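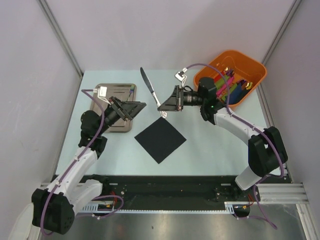
2 min read

Care and Storage of Knitting Needles, Hooks and Yarn
Forkgate Textile Workshop, Household Notes, January 2020

Members frequently ask how tools and yarn should be kept between projects. The following guidance applies to items borrowed from the Forkgate lending shelf and is equally suitable for use at home.

Wooden and bamboo needles
Wipe the needles with a dry cotton cloth after each project. Do not soak them. If a tip has become rough, smooth it with very fine sandpaper, working toward the point, and finish with a small amount of beeswax. Buff until the surface no longer feels tacky. Needles should be stored flat, away from radiators and direct sun.

Metal needles and crochet hooks
Wash in lukewarm water with a drop of dish soap and dry at once. Light tarnish may be removed with a soft polishing cloth. A bent aluminum needle can sometimes be straightened by hand, but one that has been bent twice should be retired.

Circular needles
Cables that have been coiled tightly for a long time will hold their curl. Place the cable only – never the join or the tips – in hot water for about 2 minutes, then pull it straight and let it cool. Check the join by drawing a strand of scrap yarn across it. Any snag should be reported when a borrowed needle is returned.

Yarn
Wind only the yarn needed for the current project. Skeins keep their stretch better than tight balls, particularly in wool. Keep one label from each dye lot with the leftovers, and note the needle size on the back. Wool should be placed in a lidded box or a zippered cotton bag, and inspected for moths every few months. Cedar blocks lose their scent and must be sanded lightly from time to time.

A cone of 1,000 yards or more should be stood upright and covered with a paper bag. Dust settles in the outer layers and will show in pale colors.

Borrowed sets
The Pritanari needle sets are lent for 14 days, and the Rácz lace hooks on the same terms. Each Pritanari case holds 12 pairs. Please return every pair to its marked slot, smallest size at the left. Items may also be left at the Juvville branch during opening hours, in the case in which they were issued.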